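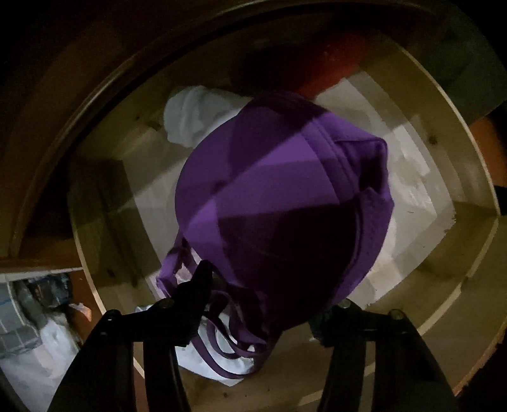
Stamatia Liapis says the first thing she learned last season was that a storm never cares when you planned to eat lunch. She rode 2,000 miles with us, saw 173 lightning flashes logged in one evening over a bean field, and has already put her name down again for this summer.

We'd love to have you along too! Vendska Storm Watch is looking for two new spotters for our July trips across the northern Plains. You don't need a weather degree, and you don't need to have seen a tornado. Most of our days are spent driving, looking at radar and waiting in gas station parking lots – and if that sounds like a good time to you, keep reading.

What you'll be doing

You'll ride in the second car with Iraklis Chatzigeorgiou, keep the log, call out cloud base changes over the radio and measure hail once the storm has moved off. On quiet evenings we go over the morning forecast together and everybody gets to pick a target town. (Bogumił is still proud of his.)

What we ask

A valid driver's license and a current first aid card. A spotter class finished before the trip starts – online is fine. You should be okay with long hours in a car, late dinners and plans that change at 2 in the afternoon. Pack light, one soft bag each, with rain gear and closed shoes.

What you get

Motel rooms, gas and a daily meal allowance are covered. There's no wage, but you'll have full use of our Zusomell logging software and a copy of all the data we collect.

How to apply

Write to Kalliopi Andreadis at the Vendska office with a few lines on who you are, which weeks you can travel and the best sky you ever stood under. Please put "Spotter 231" in the subject line. We read mail every Friday and will call everyone who writes, including those we can't take this year.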